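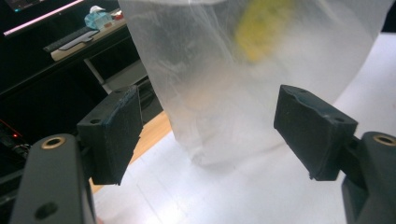

*Carrier bag between the pads, with the jaws still open.*

## Kuda, part four: bags

I said at the end of part three that I would do the wiring next. The wiring is still a mess and I've put it off, so this one is about pads, inserts and plastic bags.

For anyone new, Kuda is the gripper I've been building at home in Fernness since the winter. It has two plastic fingers that close toward each other, each with a replaceable pad, and for now it's a hand-held tool. You squeeze the trigger, the fingers close, and the camera records what happened. Later the same fingers are meant to go on an arm. I don't have the arm yet, but I'd like to know what the fingers can pick up before I spend money on one.

Boxes were easy. Mugs were fine once I learned to come in square to the handle. Bags are the first thing that has made me go back and change parts.

### Why bags are awkward

A carrier bag has no fixed shape. If you stand it up, it leans or slumps, and it's a different object every time you set it down. With a mug I could work out where the pads should land and then try to land them there. With a bag I had to decide what counted as a grab. I settled on this: if the bag comes up off the table and stays up while I count to five, it's a grab. If it comes up and slides out, I write it down as a slip. If I close on air, it's a miss.

The other problem is that thin film folds around the pad instead of pushing back. I was closing the fingers, feeling nothing through the trigger, and assuming I'd missed. Quite often I had a good fold of plastic in there and opened up again for no reason.

A bag with something in it behaves better, as the weight gives it a bottom. An empty one can be caught near the top or the middle and it hardly matters, but with a load you want to be up high, where the plastic gathers.

### The pads

The first set was too smooth. They held cardboard well and let film slide straight out. The current set is rubber with a slightly textured face, and I cut them from a sheet I got at Drulbridge, the surplus place by the rail yard. They sell it by weight and you take whatever offcut is on top.

My cutting isn't very good. One of the pads has a chipped, uneven top edge, and there are scuffs on the gripping face of the other. I thought about redoing them, but the chipped edge is above where most of the contact happens and I haven't been able to see a difference in the log. They can stay until they get worse.

I also tried a thicker backing behind the rubber. It made the jaw stiffer, and it was worse on bags. I took it off after one evening.

### The inserts

The brass threaded inserts are the best change I've made. On the first fingers I drove screws directly into the plastic, and after swapping pads a dozen times the holes were stripped. I glued in a plug, drilled it, stripped that too, and then reprinted the whole finger.

The inserts go in with a soldering iron. Go slowly. My first one went in crooked because I leaned on it, and the plastic pushed up in a ring around the brass. For the rest I let the iron sit until the insert started to sink by its own weight, then finished by pressing it flat with a piece of scrap aluminum. Not every hole got one. I only did the holes that take a bolt I expect to undo.

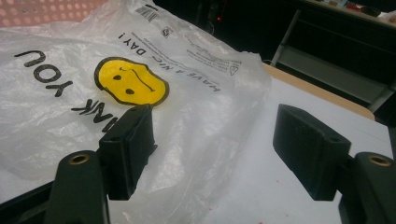 *– Desjardins*

### The log

I've done 856 bag attempts so far. I wanted 1,000 before changing anything else on the fingers, and I've mostly kept to that. Each attempt gets a line in a spreadsheet with the result and a short note. The notes started out careful and are now things like "fold" or "too low".

I do them in sets of 20. Past that my hand gets tired and I start closing early. The tool weighs 1,030 grams on the kitchen scale with everything bolted to it, which didn't sound like much when I was drawing it. Held out over a table for half an hour, it's plenty. Getting the weight down is on the list, probably by hollowing out the handle.

Between attempts I drop the bag or crumple it so it doesn't land the same way twice. Early on I was setting it down neatly without meaning to, and my numbers looked better than they should have. Lying flat is the hardest. You have to come down beside it, push the plastic into a ridge and close on the ridge. Standing up is much easier, provided the pads don't knock it over on the way in.

I've also started using more than one kind of bag. Plain milky ones are hard to see against a white table, for me and presumably for any software I point at the recordings later. The one with the smiley face is a help there, as the black lettering shows you where the plastic has folded. It says "HAVE A NIC DAY!" with the crease where it is, and I've become fond of it.

I had been working only on the white surface because it was brightly lit. The grey tabletop is better for contrast, though the light over there is dimmer and I'll need another lamp if I do many sets at it.

### What I'd do differently

I would put the inserts in from the start. I would also number the pads. I've had several sets on and off, they all look alike, and there's a stretch of the log where I can't say for certain which set I was using. I've left those rows in and marked them.

I'd also make the fingers a bit longer. When I come down over an upright bag, the base of the gripper gets close to the top of it sooner than I'd like, and I end up tilting my wrist. Tilting works, but an arm won't want to do it the way I do.

### Next

Finish the last few sets, then the wiring. I have a connector on order that should let me take the trigger off without unsoldering it. It was supposed to come in July and the tracking page hasn't changed since.

If you've cut your own rubber pads and got a clean edge, leave a comment and tell me what blade you used. I've tried a utility knife and kitchen scissors, and the scissors were slightly better.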